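Keep One Empty Tray on the Workbench

Workshop tips, June

If I could talk you into a single change in your workshop, it would be this: give the middle of the bench to one shallow tray and put nothing in it until you start a job! I'm a complete convert. Screws, washers, the little spring you'd otherwise chase across the floor, all of it lands inside the rim (go for rounded corners, they wipe out so much faster).

Pick a color that stands out from the bench. Blue on beige is lovely for this, small dark parts show up right away.

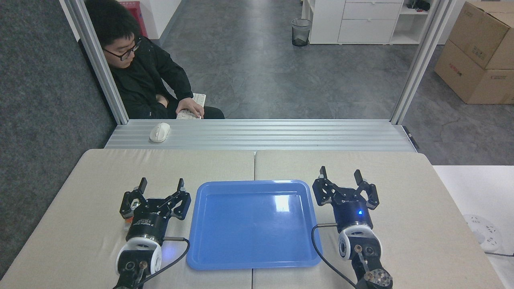
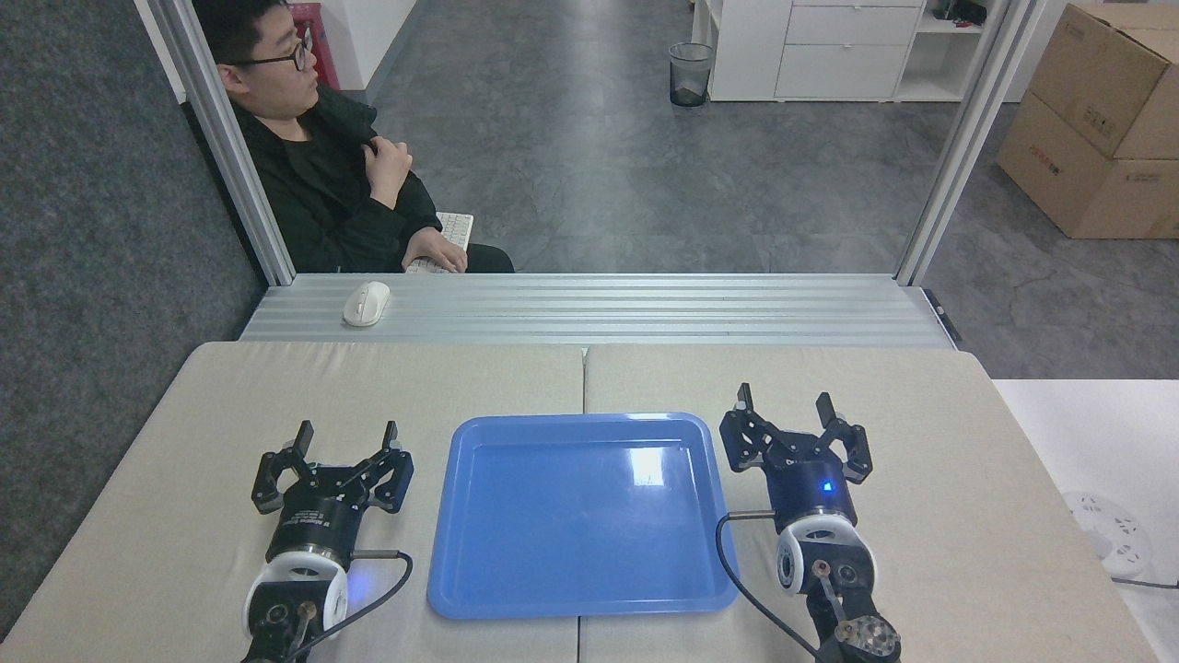 Size matters more than price. My first one, from Gouveia, was too deep and I kept scraping my knuckles reaching for washers. The Harken I use now is shallow enough to pinch up a 3 mm screw with two fingers, and it has survived being dropped more times than I'd like to admit.

A few more things that work for me:

Center it. Left- and right-handed people can both reach, and there's elbow room on each side.

Empty it before you quit for the day, even if you're coming back at 8 in the morning.

Wash it in warm water with a drop of dish soap. Skip the scouring pad, it scratches the shine and then grease hangs on.

Got a big box of 500 mixed screws to sort? Pour out a handful at a time, so much nicer than tipping in the lot!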